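Kubiak is looking for two people for wardrobe and accessory room

Kubiak is a small rental shop for evening clothes and wedding accessories. We are growing and we search for two part-time assistants who will work in our back room, where all scarves, belts, jewelry and shirts are put in order before they go to the customers.

The work is quiet and needs good hands. You will fold white shirts and cloths, hang scarves and necklaces on the hook racks, check every piece for small damages and write it in our book. At the moment we have 577 pieces in the book and we expect to reach 600 before February, so a clear system is very important for us.

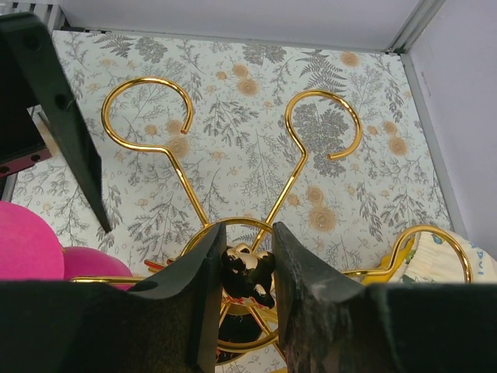 We ask that you are patient with small things. Thin chains make knots very easily, and wire hooks can pull a thread from silk if somebody is in a hurry. You will also polish the metal parts with a soft cloth, and learn which items can hang and which must lie flat. Experience in a shop, a theater or a hotel laundry is welcome, but it is not required. Aleksandra Witkowska will teach you everything during the first two weeks.

What we offer:
Work for 6 hours a day, four days a week, with free choice between morning and afternoon
Paid training from the first day
A warm, bright room with a big table and a good chair
Clothes rental without cost for your own family celebrations – two times a year

What we need from you:
Basic English, spoken and written
Clean and careful way of working
Possibility to lift a full box of clothes
No strong perfume, please, the fabrics keep the smell for a long time

Please send us a short letter, where you tell about yourself and about some work you did with your hands. A photo is not necessary. Letters are read by Oduor Ondieki, and he answers to everyone. We accept them until 8 August 2026. After this we will invite some persons for a trial morning, also paid, when you can see the room and ask all your questions.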